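Writing the Rules for Hand-Held Grippers

29 December 2024

A hand-held gripper looks too simple to need a rulebook. It has two fingers, a handle and a camera, and a person walks it up to an object and closes it. The recordings are later used to train an arm that has the same fingers. For the first year of this work at Vellcombe, the operating instructions fit on a card. The current document is 9 pages long, and most of the growth came from recordings that had to be thrown away.

The draft now in use was written jointly by Vellcombe and Ranasinghe, a contract test house that had already prepared procedures for fixed industrial cells. Its first version borrowed heavily from those procedures. It asked for a marked floor boundary, a fixed light level and a bare work surface. Operators followed it closely, and the arms trained on the results did well on bare surfaces under fixed light. They did badly in the dining hall at Skarkside, where the tables had salt, receipts and other people's keys on them.

The revision issued in June reversed the rule on surfaces. Clutter is now permitted and in some sessions required, within limits. Objects other than the target may stay on the table if they are stable, if none of them is sharp or hot, and if the approach path to the target is clear on both sides to the width of the open fingers.

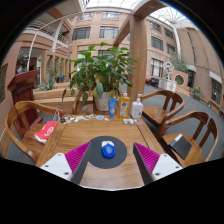
The clear-path rule causes more argument than any other clause. The draft defines the path as the volume swept by both fingers from the start of the approach to contact, with the jaws fully open. Everything outside that volume counts as background and needs no control beyond the stability check. A computer mouse on a round mat, with the bottles, the potted plant and the small flat items kept to the far side of the table, is an easy case. A mouse with a bottle next to it is a hard one, and the operator must either move the bottle or log the session as a contact trial. Chairs are background too, but the draft asks the operator to check them before starting, as a bag handle standing up from a seat can catch a sleeve.

Finger condition has its own section. Soft ribbed pads deform around an object and recover, and the recovery gets slower with wear. Clurnovby, which supplies pads to several groups, recommends inspection at every 1000 closures. The joint draft keeps that interval and adds a visual check at the start of each session: no torn ribs, no lifted edges, both base plates screwed down tight. Pads are replaced in pairs. A new pad facing an old one pulls the object to one side, and a model trained on that motion will learn the offset.

Public and shared spaces get the longest section. Sessions may be held in lobbies, atriums and canteens with written permission from the building. Wide-angle lenses take in far more of the room than operators expect - upper floors and windows included - and the privacy clause applies to all of it. Any recording with a recognizable face is blurred or deleted before it leaves the site. The operator pauses if a visitor comes within arm's reach of the table.

Record keeping is where reviewers find most of their faults. Each session sheet lists the target, the surface, the lighting type, the pad serial numbers and the reason for any stop. Ranasinghe audited 511 sheets against their recordings and returned 11 for missing pad numbers. Those sessions were set aside. The draft does not allow a serial number to be filled in from memory.

Two questions remain open. The first is whether transparent and translucent containers need a separate class, given how poorly their edges show up under overhead daylight. The second is the starting pose. Vellcombe wants it left to the operator, and Ranasinghe wants a minimum distance from the target. The next draft will carry both wordings side by side, with comments accepted against either one.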